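November update for the Hemmin fund

Thank you again for keeping the computer refurbishing bench at Arnard going. It has been a full month and a good one, and I'm glad to have so much to tell you (bear with me, I do go on a bit!).

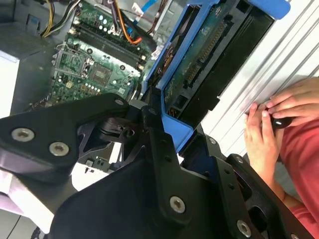 We took in 33 desktop towers from the Prusent offices, which is more than we had hoped for when we wrote to you in the spring. Most have decent memory and sound power supplies, so the work is mainly opening them up, checking the boards and cables, and sorting out the drives.
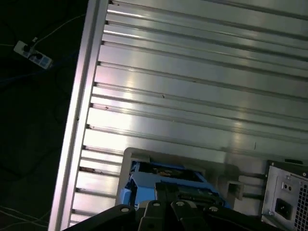
*Reading time: 2 minutes*

The blue plastic drive caddies have been the slow part. Three towers came to us without theirs, and we've ordered spares through Andar. I'd still like a second set of small trays for the bench, if the budget can stretch to it.
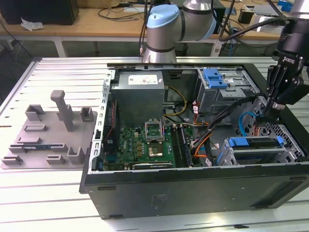 *Tower on its side with the panel off, drive bays to the right.*

Next month we move on to wiping drives and the first round of testing, and I'll send the parts costs along with that report.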